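Letras de espuma no pano preto da mesa de trabalho: umas descem, outras inclinam

Comunidade Casa e Arrumação > Fixar e pendurar

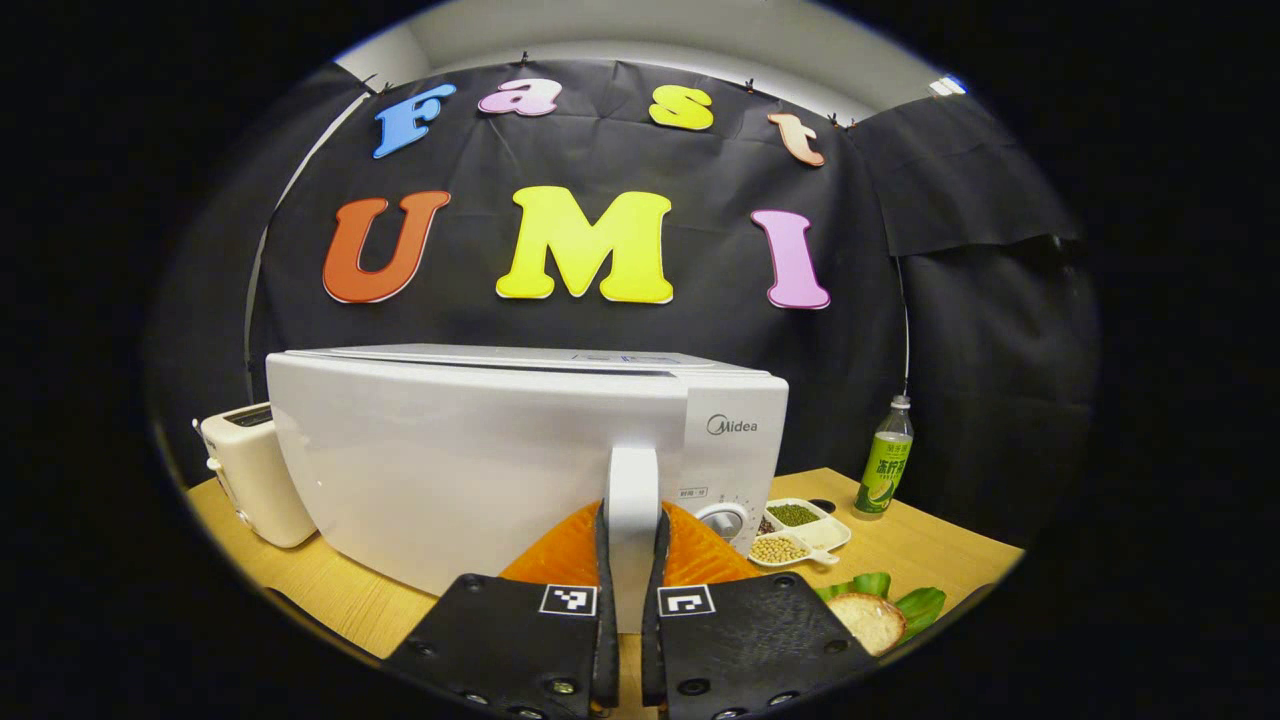 Leten
16 de maio de 2022

Boa tarde. Temos uma sala com uma mesa de madeira clara, onde fazemos pequenas demonstrações de cozinha, e atrás dela um pano preto que vai quase até acima. Em fevereiro prendi no pano as letras grandes de espuma, duas linhas, "Fast" em cima e "UMI" em baixo, com alfinetes de costura normais, dos de cabeça de plástico.

O problema é o costume: o "t" está mais baixo do que as outras letras da linha de cima e o "F" está inclinado. Já endireitei o "F" duas vezes e volta ao mesmo. As três de baixo, que são maiores, aguentam-se melhor, o que não percebo.

O pano tem 3000 mm de largura e está preso só em cima. Não posso furar a parede e não queria cola no tecido, porque é emprestado e tem de ser devolvido.

Já agora, uma segunda dúvida: a mesa tem o micro-ondas ao meio, a torradeira à esquerda e à frente um prato com divisórias, com feijão mungo e soja. Fica tudo muito junto. Mudavam alguma coisa de sítio?

Ilesska

Um alfinete só por letra não chega. Com um único ponto de apoio a letra roda para onde pesa mais, e o "F" tem o peso todo de um lado. Ponha dois, o mais afastados possível, e espetados de cima para baixo, a apanhar um bom bocado de tecido. As suas letras de baixo são mais largas e provavelmente levaram mais alfinetes, daí a diferença.

Quanto ao "t", veja primeiro se é a letra que desce ou o pano que faz barriga nessa zona. Um pano preso só em cima cede entre os pontos de fixação e leva as letras atrás. Eu fazia assim:

Tire as letras todas e estique o pano para os lados, com molas ou com um peso na bainha.
Passe um fio de costura branco de um lado ao outro, à altura em que quer a base das letras. No meu caso ficou a 109 cm do chão, mas depende da mesa.
Encoste as letras ao fio e prenda-as, começando pela do meio.
Retire o fio no fim.

Se a espuma for fina, um bocado de velcro macho colado atrás da letra também agarra em alguns tecidos – na flanela agarra bem, no poliéster liso não agarra nada. Experimente num canto. A cola fica na letra e o pano vai devolvido como veio.

Na mesa, eu deixava o micro-ondas onde está, mas virava-o um pouco mais para quem assiste, para se ver bem o botão redondo. O prato das leguminosas passava para a esquerda, à frente da torradeira. Confirme só que a torradeira fica afastada do pano quando estiver ligada. Tecido preto pendurado ao pé de uma torradeira quente é coisa que eu não faria.

Trevor

fita cola dupla face e está feito, tenho letras dessas no quarto dos miúdos há 2 anos e nunca caiu nenhuma

Grarkunton

A fita de dupla face funciona em parede pintada. Em tecido larga ao fim de uns dias e deixa goma, e o pano é emprestado, por isso não aconselho.

Concordo com os dois alfinetes. Acrescento só que os de segurança, passados por trás do pano e a apanhar só a parte de trás da espuma, não se veem de frente. Dá mais trabalho, porque é preciso alguém do outro lado, mas as minhas ficaram direitas. Uma caixa de 100 sobra para isto e para a próxima vez.

Sobre a mesa: a garrafa de chá verde à direita chama muito a atenção com aquele rótulo. Se não entra na demonstração, eu tirava-a e deixava esse lado para a taça pequena e as folhas verdes.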